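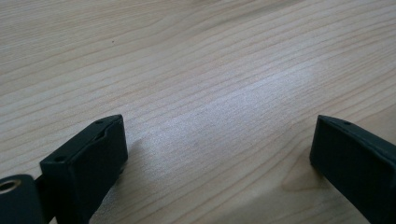

Pressemitteilung | Robotik und Automation

Nelon schließt Erfassung von Greifbeispielen für lernendes System ab
Handgeführtes Werkzeug mit Kamera liefert Trainingsdaten von Holztischen

29. Dezember 2021 – Die Nelon GmbH hat die erste Erfassungsphase im Projekt Stunmont beendet. Der Datensatz umfasst 600 Aufzeichnungen von Greif- und Ablagevorgängen, die mit einem handgeführten Zweifingergreifer an Arbeitsplätzen der Partnerfirma Drokent entstanden sind. Er dient als Grundlage für ein Modell, das Greifbewegungen aus Kamerabildern ableitet.

Bei der Erfassung führt eine Person das Werkzeug von Hand über die Arbeitsfläche. Die Kamera ist fest am Werkzeug montiert und hat beide Finger sowie den Bereich dazwischen im Blick. Jede Aufzeichnung beginnt und endet mit geöffnetem Greifer ohne Objekt. Diese Abschnitte bleiben im Datensatz, denn das Modell muss die leere Öffnung von einem gegriffenen Teil unterscheiden können.

Von den 600 Aufzeichnungen wurden 389 für das Training freigegeben. Weitere 50 sind für die Prüfung zurückgestellt und werden beim Training nicht verwendet. Der Rest wird nachbearbeitet, überwiegend wegen ungenauer Zeitstempel zwischen Kamerabild und Fingerstellung.

Besondere Aufmerksamkeit galt den Oberflächen. Helles Holz mit ausgeprägter Maserung erzeugt im Bild lange, leicht gewellte Linien, die ein Modell mit Objektkanten verwechseln kann. Hinzu kommen Lichtreflexe, in denen der Kontrast der Maserung abnimmt, und Schatten der Greiferfinger auf der Tischplatte. In 282 der freigegebenen Aufzeichnungen tritt mindestens einer dieser Effekte auf. Eine Abdeckung der Tische mit einfarbigen Matten wurde geprüft und verworfen.

„Ein Modell, das nur matte graue Flächen kennt, ist im Betrieb bei Drokent nicht brauchbar“, sagt Chaimae Kabbaj, Leiterin Datenerfassung bei Nelon. „Wir nehmen die Beleuchtung so auf, wie sie am Arbeitsplatz vorhanden ist. Die Belichtung der Kamera bleibt innerhalb einer Aufzeichnung konstant.“

Die Annotation erfolgt in zwei Stufen. Zunächst werden Öffnungsweite und Lage der Finger automatisch bestimmt, anschließend werden Beginn und Ende jedes Greifvorgangs manuell gesetzt. Aufzeichnungen mit abweichenden Ergebnissen gehen an eine zweite Bearbeiterin oder einen zweiten Bearbeiter. Das Prüfverfahren hat das Ingenieurbüro Pitkänen ausgearbeitet.

Die zweite Phase beginnt im März. Vorgesehen sind Aufnahmen auf lackierten und metallischen Flächen sowie mit einer schmaleren Fingergeometrie. Das Datenformat bleibt unverändert, so dass beide Teilbestände gemeinsam verarbeitet werden können.

Über Nelon
Nelon entwickelt Greiftechnik und Software für die Handhabung von Kleinteilen in der Montage und Kommissionierung.

Pressekontakt
Nelon GmbH, Unternehmenskommunikation
Abdruck honorarfrei, Belegexemplar erbeten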